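Zuvside 2 has landed on my phone and I'm already hooked! It's a voice assistant app for Android, and it answers so much faster than the old one.
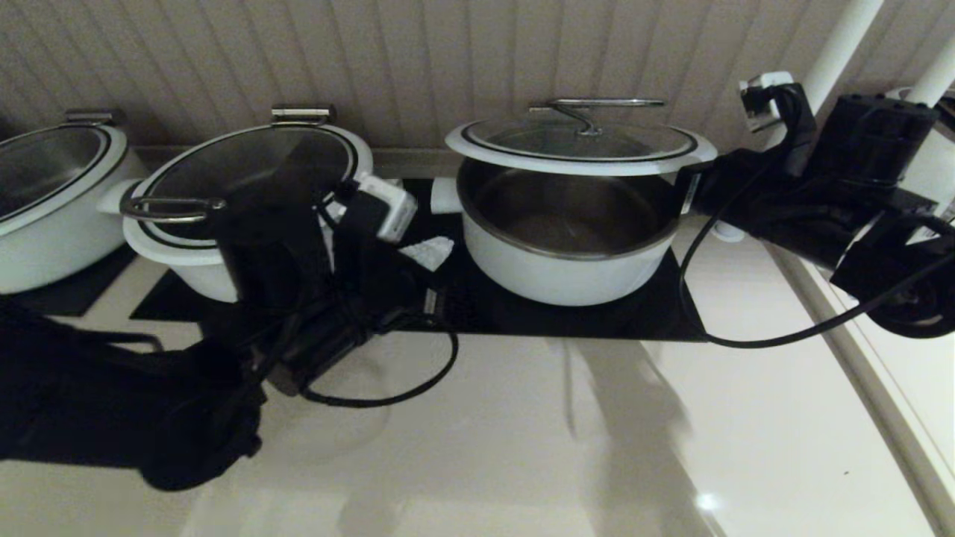 Timers are what I use most. You can give each one a name, so with three white pots lined up at the back of the worktop I just say "left pot, middle pot, right pot" – and it keeps them all apart. Lovely.

It found 960 of my 1000 saved notes without any fuss.

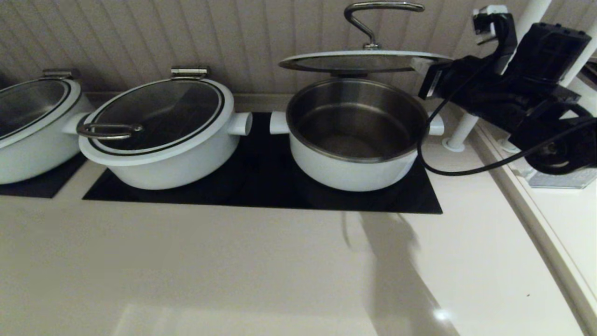

White pots with glass lids, on the black hob panels

Joana Patrício tried it on her tablet and likes the reading voice even more than I do. The Jonstead calendar add-on is still a bit slow, mind.

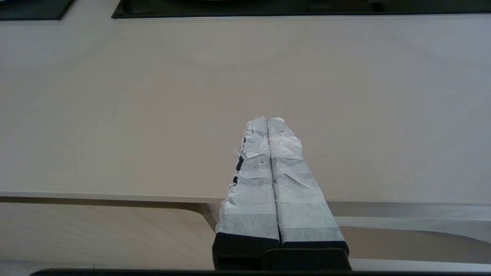 Page last changed: 20th August
The free version stops at 100 reminders – plenty for me.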